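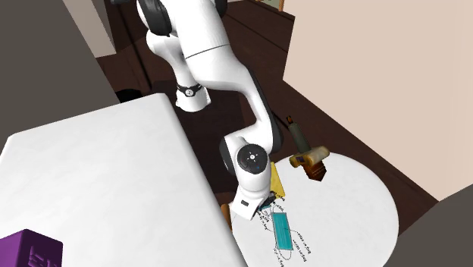

Thanks so much for writing back, and for sending the proof pages along with your note. I've read through your message twice now and I think I see what happened to the footnotes in the Stedby essays, the ones in the philosophy and literature list. The book has 400 notes, and everything up to note 57 lands where it should. After that, each number in the text opens the note before it, so a reader who taps on the passage about machines and the human likeness (a white arm with an elbow-like bend, and we're already half inclined to call it a limb!) ends up in a note on Greek tragedy instead.

**What I tried**

- Opened the e-book in Sepp and in the Horkia reader. Same trouble in both, so your tablet is in the clear.
- Compared chapter 3 with the print proof. Note 57 is printed as one long note, but the file has it split in two at the block quotation.
- Joined the halves and rebuilt the chapter. The links came right through note 100, and I stopped there for lunch.

**Still open**

The index still points at the old numbers, and I'd rather not touch it until the editor in Pradovville tells me whether that quotation was meant to have a note of its own. I wrote to her at 2:15 and will add her answer to this ticket.

In the meantime, please do keep reading from the PDF, where the notes are all in order, and don't worry about losing your highlights, they're saved separately.

Warmly,
Shirin Hosseinzadeh
Reader Support

Status: waiting on editor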